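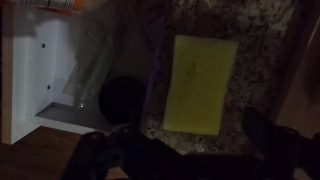
Drurnside review: a slow farming and trading game with a good map

Drurnside is the second game from Grendolwood, the small studio that made the puzzle game Platen. It came out on PC last month and I have now finished the main story, which took me 44 hours with most of the side jobs done.

You play a carter who takes over a failing delivery route between a river town and the farms above it. You buy goods, load the cart, pick a road and try to arrive before the light goes. Between trips you can plant a few fields behind the depot, but the farming is thin and I stopped bothering with it after the first winter.

The map

The map is the best part. Roads flood, bridges close, and a hill that is easy with an empty cart will stop you dead with a full load of grain. You learn the routes by getting them wrong. There is no fast travel for the first 10 hours or so of story, and I didn't miss it when it was still locked.

Weather changes prices as well as roads. I made most of my early money selling lamp oil to the upper farms in a wet week, then lost it on a load of apples that went bad at a closed ford. 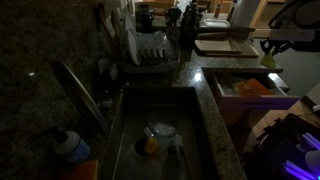 Loading the cart is done on a grid, and it is fiddly with a controller. Rotating a crate takes two buttons held together and the cursor tends to jump to the wrong row. With a mouse it works fine. Ville Kauppinen, who reviewed Platen for us, had the same complaint about that game's menus, so I would not expect a quick fix.

Story and characters

The writing is decent. Ackroyd, the rival carter, starts out as a plain bully and gets more interesting once you have to share a road with him. The depot clerk has too many lines and repeats them. The ending depends on which of the 2 town factions you supplied more often, and the game does a poor job of telling you that it is keeping track.

Performance

I played at 1440p on a mid-range card and it held steady except in the market square on fair days, where it dropped badly. It crashed twice, both times while saving at an inn. I lost a few minutes each time. A patch dated Mon 7 November is meant to fix the save problem, and I have not had a crash after installing it.

Should you buy it?

If you liked the planning side of Platen, yes. If you want a farming game, wait for a sale or pick something else - the fields feel like they were added late. Controller players should try the demo first, which includes the cart grid and the first valley. Progress from the demo carries over to the full game.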